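Lists > Arnar Users > Collecting Demonstrations > Re: How varied should the episodes be?

3 replies · 27 views

Hello all, and a special hello to the new folks who joined us on Monday,

Thanks for such a thoughtful note, Ionuț. I started a short answer over breakfast and it has grown, so please forgive me (my family will tell you this is how all my letters go).

Ionuț Oprea wrote:

> We have 126 episodes of the desk tasks from the Nadivstead bench, all
> driven by the same person, and the policy does fine until we shift
> the pen cup a hand's width to one side. Then it reaches for the old
> spot. Do we need a lot more data, or different data? Also, do you
> keep the episodes where the operator fumbles?

Oh, I know that reach to the old spot so well! Ours did it for most of June. We had 376 episodes by then and felt very rich, and when I finally sat down and watched a good pile of them back to back, the cup hardly moved from one to the next. I'd been setting the table the same way every time without noticing, the way you always put your keys on the same hook.

So my vote is for different data first. What we do now at Devura is record in batches of 30, and before each episode the person who isn't driving resets the table. They move the cup, turn the markers so they lean another way, and slide the acrylic plate somewhere new. The clear plate deserves extra patience, by the way. On the black cloth it can be hard to make out in the head camera, and our drivers tend to hurry over it.

Please do get a second driver if you can. Gillies and I turned out to have very different habits (I creep up on a marker, she swoops), and the policy got steadier once it had seen us both. Do agree beforehand on which arm does what, though, or you'll end up with two half-learned ways of doing one job.

As for fumbles, we keep them when the driver recovers and finishes the task. A dropped marker that gets picked up again is worth having. If the episode ends in a heap, we tag it and leave it out of training, but we don't delete it.

One more small thing and then I'll let you go. Leave the arms open and still for a moment before you start recording. Our early episodes began in the middle of a movement and trimming them took me a whole afternoon.

Do write back and tell us how the cup goes!

Warmly,
Maren at Devura
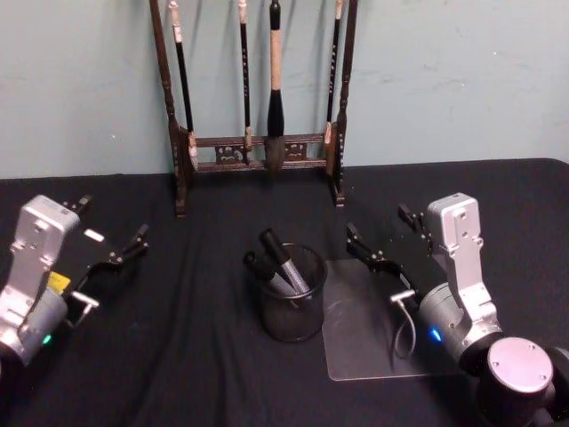
Should the starting position of the arms change between episodes too?

Small changes help, so vary the start a little from one episode to the next, and keep it within the range the arms will start from when the policy is running on its own.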